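Sellum Table Coverings
Frequently asked questions

Ordering and sizes | Care | Daily use | Returns

ORDERING AND SIZES

What sizes do you sell?
Coverings come off the roll, cut to length. The standard roll is wide enough for most kitchen tables. The narrow roll is 700 mm wide and is meant for desks, shelves and side tables. Measure the top of your table and add whatever you want to hang over the sides. We do not add an allowance for overhang, so the length you enter is the length you get.

Can I cover a round table?
Yes. Order a square piece at least as wide as the table and cut it yourself, or choose "round" at checkout and give us the diameter. Measure across the widest part. If the tabletop has a rounded lip, measure flat across the top and leave the lip out.

What is the difference between Wodus and Amato?
Wodus is the grid range. The lines are black on white, in a wide or a fine spacing. Amato is the plain range and comes in white, oat and gray. Both are made from the same sheet, so they feel alike and can be used side by side on one table.

How heavy is the material?
The finished sheet weighs 412 grams per square meter. It lies flat without clips on most tables.

Will the grid line up if I order two pieces?
If both pieces are in the same order, we cut them from the same roll and start on a grid line. Pieces bought at different times can be off by a little. If that bothers you, order a bit extra and trim.

Do you send samples?
You can have up to 9 samples per household. They are small, but large enough to test a spill on.

CARE

How do I clean it?
Wipe it with a damp cloth and a drop of dish soap, then wipe again with plain water. Don't use scouring powder. The printed lines are under the Ultex top layer and will not come off with normal wiping.

How do I get tomato sauce or tea out?
Wipe it up as soon as you can. If a mark stays, cover it with a paste of baking soda and water, leave it for a few minutes and wipe it off. Turmeric can leave a faint yellow stain on the white grounds. We have not found a cleaner that removes all of it.

Can it go in the washing machine?
No. The backing will crease and the creases are permanent.

My covering arrived with fold lines. Is it damaged?
No. Lay it face up on the table in a warm room and leave it overnight. Most lines are gone by morning. For stubborn ones, roll the covering up with the pattern facing out and leave it for a day.

DAILY USE

Can I put hot pans on it?
No. Use a trivet or a board for anything that comes off the stove or out of the oven. Cups of coffee and dinner plates are fine.

Can I cut food on it?
Please use a cutting board. A kitchen knife will go through the top layer, and once that is cut, liquid gets into the backing and the sheet starts to lift.

Does dry food leave scratches?
Dried noodles, crusts and crackers don't mark the surface. Crumbs are easy to see on the white ground. Brush them off before you wipe, or you will end up with paste.

Will a lamp or other heavy item leave a dent?
A table lamp can leave a shallow ring if it stands in one place for months. Move it now and then. Small felt pads under the base also work. Keep the cord off the walking side of the table.

Can I leave a wet glass on it?
Yes. Water does not get through. It can collect under the rim of a cup, so lift the cup and dry the spot before it drips over the side.

Do I have to cover the whole table?
No. Many customers cover one end and leave the rest bare. If you use two grid pieces, you can leave a plain strip between them, which gives you a clear place for shared plates. 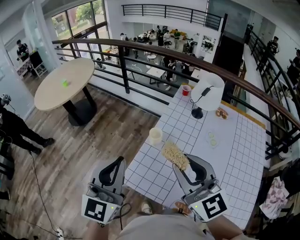
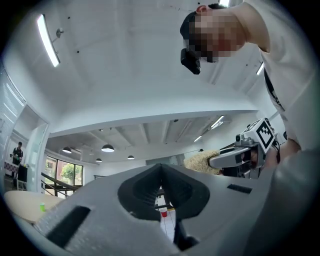 Reading time: 3 minutes

Which grid spacing should I choose?
The table in the first photo has both kinds of pattern on it, a finer grid on the right and a plain white strip before the other one starts. The fine grid looks gray from across the room. The wide grid stays clearly black and white. If your plates and cups are strong colors, either will do. With clear plates the pattern shows through, and some people find the fine grid too busy for that.

Does it look different under fluorescent light?
A little. White grounds look cooler under a ceiling tube and warmer under a shaded lamp. Look at your sample in the room where you plan to use it, in the evening as well as during the day.

RETURNS

Can I return a piece that was cut to size?
Only if it is faulty or we cut it wrong. Uncut rolls can be returned unused in the original tube.

I measured wrong. What can I do?
Write to us the same day. Orders placed before 2 p.m. are usually cut that afternoon, and we can't change a length after cutting. Orders placed on Sunday are cut the next working day.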